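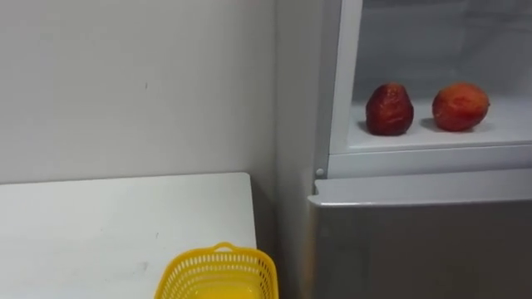
Head camera view, fridge station: two fruits on the shelf, yellow basket on the table.

Fluremska fridge set – README

Hello! I'm Ivar Westerberg and I put this set together with Sølve Haugland while we were trying to decide which of two grippers to keep on our arm. The job is a dull one on purpose. Take the fruit off the fridge shelf, put it in the basket, don't bruise it. We did it over and over with both grippers and saved everything, so now you can have it too.

What's in it

2464 episodes, split over two folders called gratell and utach, after the grippers. Gratell is the soft one with three silicone fingers. Utach is a parallel jaw with rubber pads that Sølve glued on himself (they come off if you look at them wrong, so he glued them on again in January, and you can see the new pads are a bit thicker in the wrist video).

Each episode has the head camera, the wrist camera, joint positions, gripper opening and a small text file with our notes. The notes are short and sometimes grumpy. Sorry about the spelling in Sølve's – he typed with one hand on the stop button.

The head camera runs at 60 frames a second and so does the wrist one, but they are not started by the same clock. Use the timestamps, please, and don't just line up the first frames! I did that for a whole Tuesday and couldn't work out why the fingers closed before they got anywhere near the shelf.

How the two grippers got on

I went in rooting for the jaw, I'll admit. It's quick and it's easy to think about. On firm fruit it was lovely. On anything soft or a bit wrinkly it either squeezed too hard or let go halfway to the basket, and turning the force down only swapped one problem for the other. Gratell was slower and a bit clumsy getting in over the front lip of the shelf, where the fingers like to catch, but once it had hold of something it kept hold.

158 episodes are marked as drops, and nearly 70 per cent of those are in the utach folder. We drove both grippers with the same Iordache controller and left its settings alone between swaps, apart from the closing force, which is written in every note file.

Things to watch out for

The inside of the fridge is very bright next to the rest of the view. We locked the exposure after the first batch, so the early episodes pump up and down a bit as the head moves. They're marked "auto" in the notes.

The basket moves. We nudged it between runs and didn't write down where it went, so don't treat its place on the table as fixed.

White wall, white table, white fridge side – depth from the head camera is poor on all of them. If you need the table edge, take it from the arm calibration file.

Still to do

Proper labels for how ripe the fruit was. Sølve has a list in a notebook and I keep asking him for it. If you find a broken episode, send me the folder name and the number and I'll have a look.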